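Poltura Teleoperation: Frequently Asked Questions
For operators recording demonstrations in the simulator and on the bench arms. Last revised Thu 22 May. 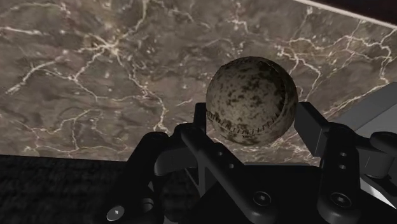
Questions about accounts and shift booking are answered on the Prirnik pages. The answers below cover recording only. Where simulator and bench practice differ, the difference is stated.

What counts as one demonstration?

One demonstration runs from the moment you press Record to the moment you press Keep or Discard. It contains a single attempt at a single task. If you drop the object and pick it up again, the recording is still one demonstration, but it must be tagged "recovery" before you keep it.

Should I use the hand controller or guide the arm by hand?

The simulator accepts the hand controller only. On the bench arms, both methods are available. Hand guiding is preferred for short insertions and for anything that involves sliding contact with the table. The hand controller is preferred for pick and place, where your own arm would otherwise block the overhead view.

Do not mix the two methods in one recording. The log format stores one input source per file, and a mixed file is rejected on upload.

How is the gripper controlled?

The trigger sets finger opening, and its travel is proportional. A half-pressed trigger holds the fingers at half opening. Releasing the trigger opens the fingers fully, so keep it pressed until the object is supported.

Operators who find this tiring can turn on Latch in the Skavik panel. With Latch on, one full press closes the fingers and a second full press opens them. Latch recordings are accepted for all tasks except handover.

Where should I grip a ball?

Across the widest part, with the pads on opposite sides. A grip above the middle tends to push the ball down and out of the fingers. A grip well below the middle may lift it, but the ball can roll off when the wrist turns.

On a baseball, seam position does not matter for the simulator tasks. On the bench it does: a pad resting on raised stitching has less contact area, and the ball may rotate during the lift. Turn the wrist before closing if a seam lies under a pad.

Why does the ball jitter after I close the fingers?

The commanded opening is smaller than the object, and the contact solver is pushing back. Ease the trigger until the motion stops, then lift. If jitter continues with a light grip, discard the recording and report the scene number to Rhiannon Bevan. Do not try to hide the jitter by moving faster.

The surfaces and lighting change from one scene to the next. Is that a fault?

No. Textures, wear, and lighting are varied on purpose so that the trained policy does not depend on one appearance. Friction is set separately — a surface that looks polished is not necessarily slippery. Judge the grip by how the object moves.

How fast should I move?

At a pace you can repeat. Recordings are sampled at a fixed rate, and long pauses teach the policy to pause. If you need to think, discard and start again. The time limit for ball tasks is 29 seconds, after which the recorder stops and the file is marked incomplete.

How many demonstrations are needed for a task?

The target is 100 kept demonstrations per task. The baseball lift set was extended to 148 in March, after Sverre Aasen found that most of the early recordings approached from the same side. New operators should vary the approach direction from the start.

Can I edit a recording?

You may trim the beginning and the end. Cuts in the middle are not permitted, as they produce jumps in joint position that the training code reads as real motion. Trimming is done in Rashti, under Review. The original file is retained for 14 days.

Are failed attempts useful?

Some are. Keep an attempt that fails and is then corrected, with the "recovery" tag. Discard an attempt that simply ends in failure, unless the task sheet asks for negatives. The sheets that do are marked N in the top row.

What happens when the connection drops?

The arm holds its last position and the fingers hold their last opening. The recording is closed automatically. On the bench, wait for the green status light before reconnecting — the arm will not follow the controller until its position and yours have been matched again. In the simulator, reload the scene.

Who reviews my recordings?

Mitra Talebi reviews simulator files and Banafsheh Ansari reviews bench files. A rejected file is returned with a reason code. Codes beginning with G concern the grip, and codes beginning with T concern timing. Questions about a code should go to the reviewer who issued it, with the file number in the subject line.

I am left-handed. Do I need a different setup?

Select Left in the Skavik panel before pressing Record. This moves the trigger and the clutch button to the other controller. It does not mirror the arm. Sheyla Huaranga keeps the left-handed calibration profile for the bench and can load it on request.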